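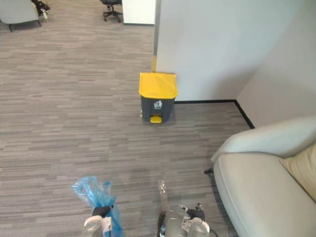 Teaching a two-armed robot to take out small trash: move the arms by hand or drive it remotely?
Posted in Home and Hobby Robots
Tags: demonstrations, remote control, two arms, plastic bags

Lorenz Lanz

Hello everyone, and thank you in advance for reading all of this, I know I go on a bit. I've been lurking here since July and have learned an awful lot from the older threads, but I can't find one that quite fits what I'm stuck on.

I am trying to show our robot a tidying-up job. It has two arms with a hand on each, and the job goes like this: pick up a clear plastic bottle with the right, pick up a blue plastic bag with the left, go over to a step-pedal bin and get rid of both. Any eight-year-old can do it (mine can, though you have to ask more than once). The plan is to record a good pile of demonstrations, train on those, and see how far it gets by itself.

So far I've tried showing it in both of the usual ways.

The first way was by hand. I put the arms in their floppy mode, stood next to the robot, and moved them through the motions myself while it recorded. I loved how this felt! You can sense the weight of things and you know right away when the fingers are touching. The trouble is that I have two hands and the robot has two arms, so I'm always holding both of its wrists and have nothing left over to open and close the fingers with. My wife worked the fingers from the laptop for a while, with me calling out "close, close, CLOSE," and I'd say we are both glad that chapter is over. Also, when I went back through the recordings, my own elbows and sleeves were in nearly all of them, seen from the head camera.

The second way was by remote control. I sit in a chair off to the side with a controller in each hand, watch the head camera on a screen, and squeeze the triggers for the fingers. It's much tidier and my elbows stay out of it. But I'm so much worse at it. With the bottle I do all right. With the bag it's a mess. I can't tell how deep the fingers have gone, I squeeze too early and come up with a pinch of nothing, or I squeeze too late and I've been pressing into the carpet. I recorded 57 tries and when I sat down with a cup of coffee and watched them all, I only wanted to keep 6.

The bag on the floor is the worst of it. When it's lying open with things in it, I'd like to get the right gripper down inside among the contents, and have the left one waiting alongside to help.
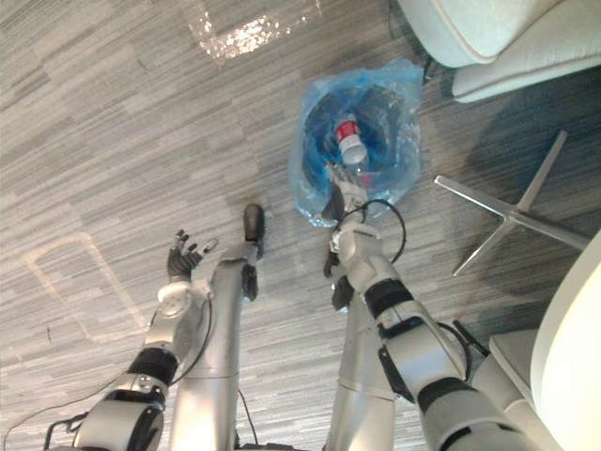 Right gripper down in the blue bag, left hand open and waiting beside it.

So my questions, all in a heap. Is it all right to mix the two kinds of recordings, by hand for the bag and remote for everything else? Should I throw out the clumsy tries or will they do some good? And is there a trick to judging depth through a screen when the thing you're reaching for is see-through? I feel like I'm threading a needle wearing oven mitts.

Oh, and the pedal. The bin opens with a foot pedal and I haven't even begun to think about the pedal. Any advice there is welcome too.

Thank you all, and sorry about the length.

Grethe Laxdal

Hi Lorenz! No need to be sorry, long posts are how the rest of us find out what's going on. I spent most of last winter on something close to this (socks into a basket, which sounds easier and mostly was) so I'll give you what I have and you can take what's useful.

On mixing, I would pick the remote control and stay with it. I did mix them, for a good while, and I regret it. When you move the arms by hand the elbows go wherever your own body pushes them, and the path you get is a different shape from the one you get with controllers. My robot learned a bit of each and would hang in the air partway down, wobbling, as if it had two people giving it directions. And your sleeves really are a problem. The head camera is what it will be looking through when it's alone, and when it's alone there won't be a helpful man in a sweater on either side of it.

Where I still use the floppy mode is for my own learning. Before I record anything new I move the arms through it by hand a few times with nothing recording, just to find out where the reach runs out and which way the wrist likes to turn. Then I go sit down with the controllers, and I'm so much better for having done it! Give yourself ten minutes of that with the bag and I think you'll feel the difference.

On the bad tries, please don't toss them all. Sort them into piles. If a try went wrong and you left it wrong, that one can go. But if you pinched at nothing, backed up, opened the fingers and got it on the second go, keep it, and keep it gladly. Your robot is going to miss too, and those are the only recordings that will show it what to do next. I'd be surprised if you had only 6 worth having. What I would cut is the dithering. If you stopped to scratch your nose or think about dinner, trim that bit out or it will learn to sit there and think about dinner as well.

Now depth, which was my big misery. A few things that helped me:

Look for the shadow. Gripper and shadow come together as you get close to the carpet, and if your light comes evenly from above you can get quite good at reading it. Pull the blinds if there's a bright patch of sun on the floor, it throws everything off.

Don't aim at the plastic. Aim at something you can see clearly. If there's something solid and colorful in or on the bag, like that red and white cup, let your eye use it as a landmark and bring the fingers in next to it. Film on its own gives you (and the camera) so little to go on.

Come in slowly for the last stretch, and do it the same way every time. I used to swoop down from a different side each go, and I thought the variety was good for it. Variety in where the bag lies is good. Variety in how you grab it, when you're only recording a modest number, mostly made mine confused.

Gather before you lift. If the left hand can push or pinch the loose edge into a bunch, the right one has something to hold, or the other way around. A crumpled bag is a much kinder thing to grab than a flat one. If it were me I'd spend a whole evening on nothing but crumpled bags, then work up to the open one with things inside.

And about the arms waiting around: decide what the spare hand does when it isn't busy, and have it do that every time. Mine used to drift all over because I'd forget I was holding that controller. Pick a parking spot, off to the side and open, and go back to it.

One small thing, do watch the cables running down the arms. I caught one on the leg of a chair once when I was turning, and I don't care to talk about what it cost me. If you have chairs with spreading legs close to where the bag is, scoot them back until you're more confident, then bring them in again bit by bit so it learns to work with furniture around.

I've left the pedal for somebody else. I only ever had a basket with no lid, bless it.

bech_tinkerer

Just prop the lid open with something and skip the pedal. Do the bag first. You can always come back to it.

Also get a bigger screen, I was using my phone for this and it was hopeless.

Indetti Workshop

Chiming in on the pedal, and on one point where I see it a little differently from Grethe, whose answer is otherwise very good and should be pinned somewhere.

I'd break the job into 4 parts and record them separately as well as all together: pick up the bottle, pick up the bag, walk it all to the bin, drop. If you only ever record the full run from start to finish, you'll be worn out by the time you get to the bin, and it shows in the recordings. My drops were terrible for weeks for that very reason. Start some sessions with the bottle and the bag already in the hands and the bin a short distance in front, and just practice the approach and the letting go. You can do a lot of those in an evening and they're pleasant work.

Letting go of a thin bag deserves its own practice, by the way. It clings. You open the fingers and it stays there, looking at you. I got in the habit of opening wide, lowering a touch, and pulling back at an angle, and after enough of those the robot picked up the habit too.

For the pedal, bech_tinkerer's idea is fine to begin with. Just be sure the lid is propped the same in the recordings and in the tests. I once recorded everything with the lid up, tested with it down, and watched a very confident robot set a juice carton on top of a closed bin. If you want the pedal later, try pressing it with one hand while the other drops, but that means only one hand is free for trash, so you'd be making 2 trips. I've not managed it with a foot and I'd be nervous about balance. On carpet a light bin will also scoot away when you press, so put something grippy underneath or push it snug up against the wall.

Where I differ is on the floppy mode. I think it's fine to record by hand if you do the whole project that way and mask yourself out of the picture, and I know people over in Isell who are happy with it. But for a job with two arms and soft plastic, I'd go with the controllers too, so maybe I don't differ all that much.

Lorenz Lanz

Oh, these are wonderful, thank you! I went back through the rejects last night with Grethe's piles in mind and rescued a good many where I'd missed and then gotten it after all. I had been so embarrassed by them that I never thought of them as useful.

I also did the ten minutes by hand with nothing recording, and learned that I'd been turning the right wrist the hard way around this entire time. The chairs have been asked to move over. I'm going to start on crumpled bags tonight, with the lid propped open, and leave the pedal until I'm feeling braver.

Grethe, one more if you have the patience: when you trimmed out the thinking-about-dinner parts, did you cut them right out of the middle of a try, or did you split it into two shorter ones?

Grethe Laxdal

Split it! I cut from the middle at first and the arms seemed to jump at the join. Two shorter ones worked much better for me. Good luck tonight, and do come back and tell us how the bags went.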